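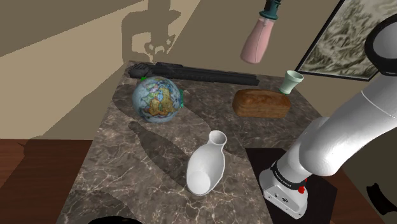

A simulated Franka arm at the marble worktop, with globe, loaf, cup and vase.

Come and try out grippers with us in Gemelitz!

We're looking for 88 people to take part in Prustia, a comparison of two robot grippers run by the simulation group at Fostau. You'll steer an arm on screen with a hand controller, pick things up and set them down again, first with one gripper and then with the other. Then you tell us which one you got on with, and where it drove you up the wall.

You don't need to know anything about robots – we'd love to hear from bakers, gamers, gardeners and anyone who has never touched a controller in their life. We already have 1,200 trials from our own team, and we've all picked up the same habits, so fresh hands would be a huge help. Round things like the globe are great fun to try, and a vase lying on its side is harder than you'd think.

What's involved: one visit of 2 hours, with a break and decent coffee. There are 6 practice rounds before anything is recorded. We log your hand movements and your answers to a short form, with no video of you.

You should be 18 or over and able to use a hand controller with either hand. Glasses are fine. Sessions are in the Karppinen building, ground floor, step-free from the car park. We pay travel costs within the region.

To sign up, write to Raili Ruotsalainen at the Fostau front desk by June 13, 2026, and say whether mornings or afternoons suit you. If you came to the pilot in February you're welcome back – just mention it when you write.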